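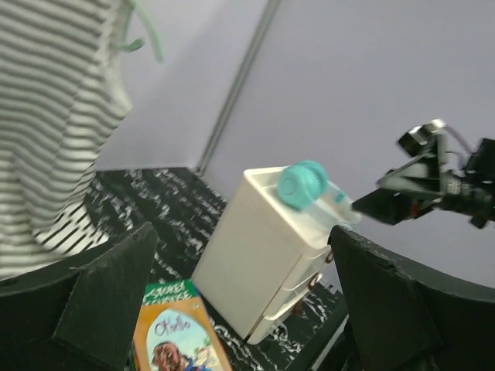 Does a small set of drawers make a shared room any tidier?
It helps with small things used every day, but larger and softer things, such as cloth and hangers, need a place of their own.

Our project looked at how odds and ends are put away in the common room at Sirkstead, the student residence where most of our group has lived since first year. We called it Hanum, after the old storage label on the cupboard door, and by the time we'd thought of a better name it was already on the cover sheet. We logged 416 objects over the semester and recorded 3,112 occasions on which one of them was put down somewhere, which is a great deal of tallying and we're very grateful to everyone on our floor who put up with it (and with us!).

For small goods we chose a white plastic cabinet with three drawers. Its top is recessed like a tray, and we came to like that far more than we'd expected to. A little clear container with a turquoise screw-on lid can lie on its side up there without much fuss, and a paperback – our copy of Othello did a lot of travelling this semester – can sit in front of the drawers until somebody wants it again. Of all the put-downs we recorded, 939 were on top of the cabinet, so we ended up treating the top as a fourth drawer and giving it a row in our tables. 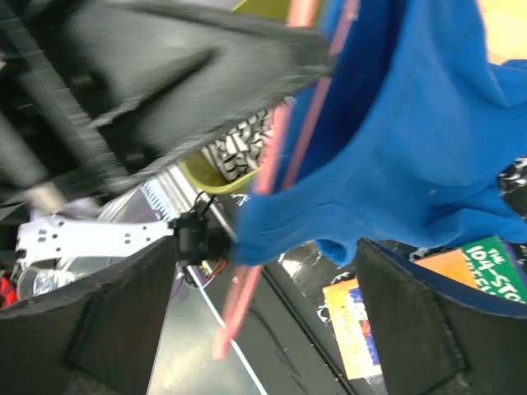

Cloth was much harder to sort out. We'd begun with a lovely simple rule that anything soft should be folded and put on the lower shelf, and it worked beautifully for tea towels. Something bulky and fleecy, though, goes back into loose folds the moment you pull out whatever is underneath, and then it hangs over the edge and hides the things beside it. We changed the rule in May so that fleece was rolled, and our floor seemed much happier with that, although we'd have liked longer to test it.

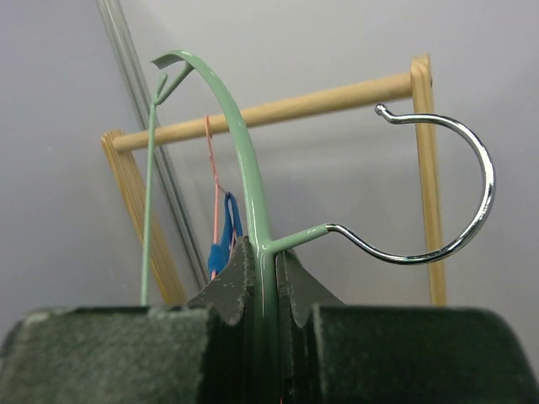
Hangers were the last group we added, after our tutor asked where coats went. The green painted ones with a chrome hook were our favourites, being easy to spot among everything else, but the hook catches on anything nearby and a hanger laid flat takes up a surprising amount of table. We tried keeping them in a tub with the hooks facing up, and later on a rail we borrowed from the laundry. The rail was better, and we'd recommend fitting one before buying any more drawers.

Our 4 floor plans and the full tally sheets are in the appendix.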